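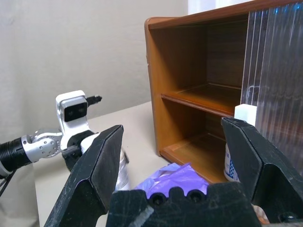

Los dos brazos del equipo de Skomotbridge, ante el armario de prácticas.

Educación y tecnología > En el aula
Tiempo de lectura: 4 min

Buscar en la revista Introduzca un término

Ordenar la despensa, asignatura de cuatro créditos

Los estudiantes de Skomotbridge llevan desde febrero intentando que dos brazos robóticos coloquen la compra en un armario. El armario es de madera, tiene dos huecos y no se mueve. Los brazos sí, cuando quieren.

La competición se llama Copa Tsikata y reúne a equipos universitarios en torno a una tarea que cualquiera resuelve con una mano mientras habla por teléfono: coger cosas de una mesa y guardarlas en su sitio. Botes, latas, cajas, alguna bolsa. Según la organización, quien lo consiga habrá dado un paso hacia la asistencia doméstica. He leído esa frase, con pocas variantes, en los folletos de las últimas ediciones, y sigo planchando yo.

Philomena Dogbe coordina el equipo y no se enfada cuando se lo digo. «A mí la asistencia doméstica me da bastante igual», responde. «Quiero que aprendan a no creerse sus propios vídeos.» Me parece la mejor defensa del proyecto que escuché en toda la visita, y conviene anotar que no figura en el dosier de prensa.

El dosier prefiere las cifras. Habla de 1.630 intentos registrados y de 1.067 aciertos. Pregunté qué era un acierto. La respuesta ocupó media mañana. Un bote que entra en el armario y queda de pie es un acierto. Un bote que entra y se vuelca lo fue durante las primeras semanas, hasta que Kojo Amoah, estudiante de último curso, se negó a seguir contándolo así. Los volcados antiguos continúan en la suma. Nadie los ha separado todavía, y el número impreso en el cartel de la puerta es el mismo que me dieron a mí.

Amoah es quien más horas pasa delante de la mesa y quien peor habla de ella. Su lista de enemigos empieza por las bolsas de plástico. Una lata tiene la forma que tiene; una bolsa arrugada cambia de forma cada vez que se la toca, y el programa que calculó por dónde cogerla se queda con un dibujo que ya no sirve. Después van los paneles transparentes. En el armario hay uno acanalado que tapa parte del frente y devuelve brillos azulados por arriba, mientras la madera de detrás se adivina entre las estrías. Las cámaras, dice, lo llevan fatal. «Un día ve pared y otro día ve un agujero.»

Le pregunto entonces por qué no lo quitan. Porque las casas tienen vitrinas, mamparas y puertas de cristal, contesta, y quitarlo sería hacer trampa. De acuerdo. Pero la mesa es lisa y despejada por los bordes, la pared es beige y no hay un niño tirando del mantel. La trampa está repartida de forma más discreta.

El material es otro asunto. Las pinzas, de dos dedos negros y planos, tienen los cantos rozados y arañazos claros por toda la superficie. Las suministra Zollness, que patrocina la copa y pone condiciones: los equipos no pueden sustituirlas por otras ni limar los dedos. Dogbe considera que así compiten todos en igualdad. También compiten todos con un producto de Zollness, y al terminar el curso habrá unas cuantas decenas de ingenieros que no habrán programado otra cosa.

El programa de control, Julow, sí es de los alumnos. Lo escribieron cinco personas, de las que quedan cuatro; la quinta se marchó a unas prácticas y dejó sin documentar la parte que reparte el trabajo entre los brazos. Cuando ambos se acercan al mismo objeto, uno debe ceder. Cuál y por qué lo sabe, de momento, alguien que contesta los correos con retraso.

Durante mi visita vi completar una ronda. Un brazo levantó un recipiente blanco, lo acercó al hueco inferior con la prudencia de quien aparca un coche prestado, se detuvo, pareció pensárselo y lo soltó. Quedó de pie. Hubo un aplauso corto. En la siguiente, con el mismo recipiente y el mismo programa, la pinza se cerró en el aire. Amoah apuntó el fallo en un cuaderno de papel antes de pasarlo al ordenador.

Ese cuaderno me convenció más que el brazo. Tiene columnas para la luz de la sala, la posición de partida y una última, más ancha, titulada «qué creíamos que iba a pasar». Está casi siempre rellena y casi siempre equivocada. Si la universidad quisiera enseñar algo a las visitas, yo pondría eso en el cartel.

La final se celebra el 04/10/2021. Skomotbridge llevará las bolsas, aunque el reglamento permite elegir solo objetos rígidos y renunciar a parte de la puntuación. Dogbe dejó la decisión a los estudiantes y votaron que sí. Amoah votó en contra.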